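Course Home | Syllabus | Handouts | Lab Hours | Contact

Handout 11: Teleoperated Demonstrations

A demonstration is a recording of you being competent. Most first attempts record something else. Karthik Cassim's opening session in March has 15 episodes, and in nine of them the policy would learn mainly to hesitate.

Drive the arm at one steady speed. Pauses go into the data like everything else, and the learner will copy your indecision faithfully. If you fumble a grasp, finish the recovery and tag it — don't quietly delete it.

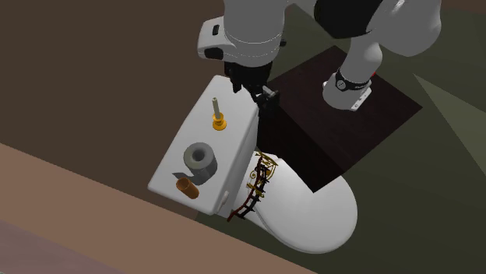
Fig. 2. Bathroom task in simulation. Candle, paper roll and cup on the tank; gripper empty.

Before recording, decide which object you are going for and from which side. The tank top is narrow, and a wide approach to the roll may also be an approach to the candle.

Cap episodes at 300 steps. Upload to Navgate with your initials. "final_final2" is not initials, as Dr. Oláh has asked me to mention again.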